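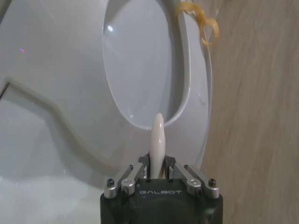

Flisitz Wrist-View Bathroom Cleaning Set – demonstrations, policy and test kit

Hi, and thanks for stopping by! I'm Siwan Pugh, and I put together the Flisitz set with Rory Mackay over a long stretch of toilets, sinks and sore knees. If you want a robot arm to do close-up work in a small bathroom and you're tired of your policy falling apart the moment everything in view turns white, this is the package I wish I'd been able to order when we started.

What it is

Flisitz is a download plus a small box of parts. The download has 523 demonstrations of close-range bathroom work, all recorded from the wrist, along with the trained policy we call Onyeka and the scripts we used to train it. The box has the calibration card, the printed finger pads and a set of spare screws (order extra, you will drop one behind something).

The tasks are approaching the seat, reaching toward the bowl, wiping the rim, picking loose bits off the seat and backing out without bumping the wall. Each demonstration comes with the arm's joint positions, the jaw opening and a short written label. Rory wrote most of the labels, so if one of them says "go in like you mean it", blame him. I cleaned up the worst ones.

Why the wrist view

We began with a fixed camera up by the door and I was sure it would be enough. It wasn't! In a tight stall the arm blocks its own work at exactly the wrong moment, and all you get is a nice clear shot of an elbow. From the wrist you keep the jaws, whatever they're holding and the thing you're reaching for in the same view the whole way in.

The trouble is that up close, a toilet is mostly pale curves. White seat, white bowl, soft gray shading, a shiny spot or two, and if the tool in the jaws is pale too then the tip pretty much melts into the background. Our first policy kept stopping short because it couldn't tell where the tool ended and the seat began. That one problem ate the whole of November.

What we did about it

The method is simple and I'm a little proud of it. Before the policy picks its next move, it has to guess where the tip of the held tool is, and then guess which edge of the seat is closest to that tip. We train both guesses alongside the movement. You don't need a depth sensor and you don't need to stick colored tape on anything (we tried tape – the policy learned to love tape and ignored the toilet).

We also crop and brighten the training views at random, so the washed-out areas stop being a surprise. Shiny highlights move as the wrist moves, and edges mostly stay put, and after enough of this the policy seems to pick up on the difference. I say "seems" because I can't prove that's what it has learned. I just know the numbers went up.

How well it works

We ran 700 test approaches with Onyeka across two bathrooms that weren't in the training set. It missed the target edge in 29 of them. Most of those misses came with the seat right up against a side wall, where the bright outer rim of the seat pulls the guess over to the wrong side. Patterned wall panels make that worse than plain ones.

Without the tip guess, the same policy on the same arm was bad enough that we stopped the run early, so I'm not going to quote you a score for it. A half-finished run isn't a fair comparison and Rory would never let me hear the end of it.

What it won't do

It doesn't judge whether a surface is clean. It goes where it should and makes the wiping motion, and that's the end of its opinion. It also isn't good with dark seats yet, and clear plastic tools confuse it badly. Thin curly things draped over the rim are hit and miss, so please look at the labels for the picking task before you build anything on top of it.

What you'll need

A two-finger parallel gripper, a color camera mounted behind it looking out over the jaws, and an arm that can get down to seat height without folding itself into a knot. The finger pads fit the Prenditz mount straight from the box. For other mounts there's a blank pad file you can edit and print yourself.

Versions

The current release is version 2, posted February 4, 2024. It fixes the left and right labels that were swapped in the wiping folder (sorry!) and adds the seat-against-wall demonstrations. If you have the first release, use the same download link and replace the whole folder. Please don't merge them – the file names overlap and you'll end up with a mess.

Ordering and questions

Pick "download only" or "download and parts box" at checkout. Labs buying for a class can write to us first and we'll set up one shared login. Questions about the training scripts go to Rory, and everything else comes to me. If you're asking about a mount, tell me the screw spacing in your first message and I can usually answer the same day.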